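The Great Towel Sort, Day One

2019-12-02

I have been putting this off since May, and today I finally emptied the linen closet onto the bedroom floor. All of it! Bath towels, beach towels, the guest set from Cirkevance that we have used maybe twice, and a mountain of little washcloths and hand towels I had completely forgotten about. I counted 40 pieces before I got to the pillowcases, and we are a household of two.

So, what stays? I went by feel. I shut my eyes, grabbed a corner and rubbed it between my fingers. Anything that felt like sandpaper went into the rag bag, and that bag ended up with 17 in it (the garage is going to be so well supplied). The good old terry ones surprised me. A few of them are older than our couch and they are still thick and lovely, especially the small ones in warm colors.

My favorite discovery was how much nicer it is to fold on a covered table. I used to do it on the bed, where everything sinks and the corners wander off. A piece of fabric over the tabletop gives the terry something to grip, so a towel stays where you lay it and you can smooth it out with the side of your hand. Dark green is wonderful for this, by the way, because you can see every edge!

I fold the small ones in half, then in half again, and stand them up in the drawer like file folders. Big ones go in thirds the long way first. If an edge is a bit wobbly I tuck it to the inside and move on with my life.

Tan-orange terry on the green cloth, laid flat: 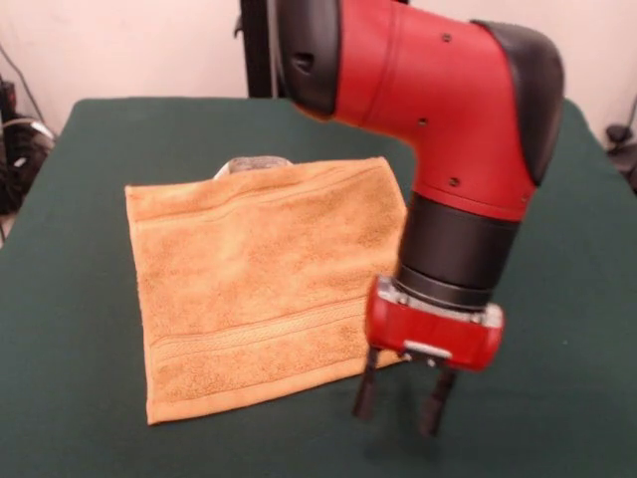
What's left for tomorrow

Sheets. Fitted sheets, to be exact, and I already need a snack. I also want to wipe down the closet shelves and try the cedar blocks I bought at Plireo.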